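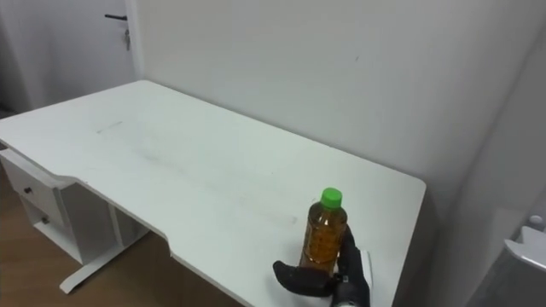

Rope swing drops player through map after rescue mission 9

Category: Bug Reports > Mobile > Physics
Status: Resolved in patch
Product: Tosh (open-world rescue game), Android build 148
Reported by: Flora Pollock
Assigned to: Eliseo Ledesma

Initial report

After finishing rescue mission 9 in the Clelinus district, the rope swing stops colliding with buildings. The rope attaches to the tower, the character swings as normal, then passes through the wall and falls under the street. The game does not crash. The character keeps falling until the app is closed. On reload the save puts me back under the street.

Tried so far:
– Restarted the phone. No change.
– Cleared the app cache. No change.
– Changed graphics from High to Low. Falls the same way.
– Started a new save. Swing works until mission 9 is done, then same fault.

Reply – Eliseo Ledesma, support

Please confirm the frame rate setting and whether the vehicle form was active when the mission ended. Please also send the player log from Settings > Help > Export Log. Do not reinstall yet. Local saves are removed on uninstall unless cloud sync is on.

Reply – Flora Pollock

Frame rate is set to Unlimited. Vehicle form was active. I drove the last civilian to the drop-off and the mission closed while I was still in the car. Log attached. Cloud sync is off.

Reply – Eliseo Ledesma

Log received. The relevant lines:

mission_09 state=COMPLETE
player_form=VEHICLE
form_switch request=HERO result=OK
collider_swap result=SKIPPED (cutscene_lock)
WARN player below kill plane, respawn disabled

The form switch goes through but the collider swap is skipped during the reward cutscene. The hero model is left with the vehicle collision layer, which has no contact with tower walls. The second fault is that respawn stays disabled after the cutscene, so the kill plane does nothing.

Reproduced on a test device in 9 of 9 attempts with vehicle form active at drop-off. Could not reproduce when leaving the car first. Frame rate has no effect.

Workaround:
1. Open the pause menu while falling.
2. Select Map, then Return to Garage.
3. Enter any vehicle and exit it again. This forces the collider swap.
4. Save manually from the garage.

Passed to Effie Niven (gameplay) with the log and save file.

Reply – Heather Pollock

Same problem on my tablet, same mission. Return to Garage is grayed out for me.

Reply – Eliseo Ledesma

Heather, the garage option is locked below player level 47. Use Settings > Gameplay > Reset Position instead, then do steps 3 and 4.

Reply – Heather Pollock

Reset Position worked. I lost 74 coins but the swing is fine now.

Update – Effie Niven, Oct 27, 2020

Fixed in the next build. The collider swap is now queued until the cutscene lock is released, and respawn is turned back on at the same point. Saves already under the street are moved to the nearest road on load. Coins lost through Reset Position are not refunded automatically – reply here with your player ID.

Reply – Flora Pollock

Updated. Old save loads on the road outside the tower. Replayed mission 9 twice from the car, no fall. OK to close.

Ticket closed by Eliseo Ledesma.

9 comments · 2 shares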